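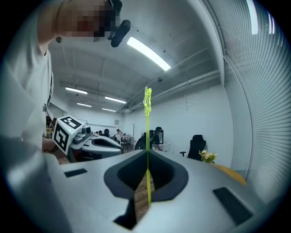

Two grippers, one operator: Ruth Grajales on the Derkumow kit

Caught Ruth Grajales between sessions, coffee break, not much time. She's been trying the Derkumow hand-held gripper kit at Wendurstead since June. Is it worth it?

"For us, yes. Mostly." The pair rents for 3000 a month, marker cubes included. Setup took her 19 minutes the first time. Now it's 5.

What she likes -- the grip. "New people pick it up fast. Delali Tsikata had never held one and she was doing usable takes before lunch."

And what she doesn't? Cables, first off. "You're always minding where they go. I'd pay extra for wireless." Also weight. After 30 minutes her wrists want a rest, and she says the manual is no help there. Support is good tho. Somebody named Iara picks up the phone, every time.

We talked small objects next. Soft or odd shapes are where she expected trouble.

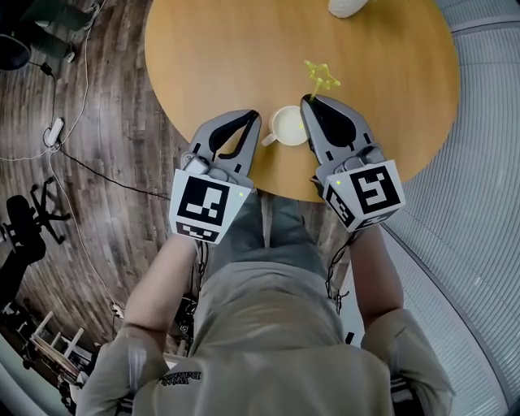

Table work with both grippers, the right one closed on a small star-shaped piece.

"Small stuff is fine if you go slow. People rush it." She'd like softer pads as an option -- has asked, no anwser yet.

Would she renew? "Through the fall. Then I want to see the next version."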